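Budget for hand-held grippers, one or two?

Odirville
Planning kit for March. Quote is 1,232 for the first gripper, 662 for a second body without pads. Is one enough for table work — plates, cake, that sort of thing?

Cuevas
Get two. Pads wear, and you dont want a whole day lost waiting on post. Put spare pads in the same order, we went through 6 sets.

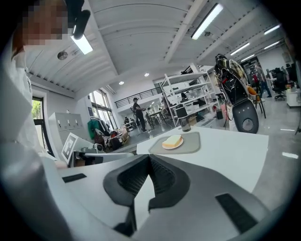

Cake on a small plate, grey tray mat.

Nikska
One is fine. Spend the rest on tabels.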